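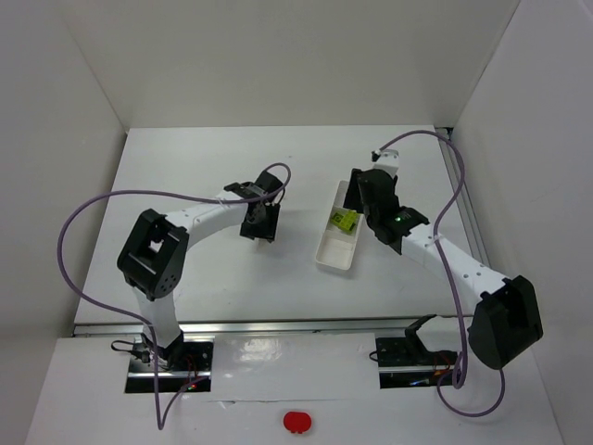 Home | Checklists | Winter | Contact

Winter closing check, Woliren holiday flats
December 24, 2018, by the Rumberg house office

1. Water main closed, kitchen tap left open. OK. The handle is stiff, please use two hands.

2. Heating on frost setting. OK in all flats except 13, where the dial does not turn. Perkard is informed.

3. Smoke alarms tested with the button. 2 were silent. New batteries put in, both sound well now.

4. Fire extinguishers. Pressure good. The label in the laundry is dated June and must be renewed.

5. Outside stairs. Not OK. One step moves under the foot. Closed with tape until repair.

6. Fridges emptied, doors left a little open. OK. In one I found a jar of Tatlı jam and took it to the office.

7. Path to the bins. Salt box has around 30 kg, enough for January I think.

Contact: house office, Rumberg
© Woliren | Back to top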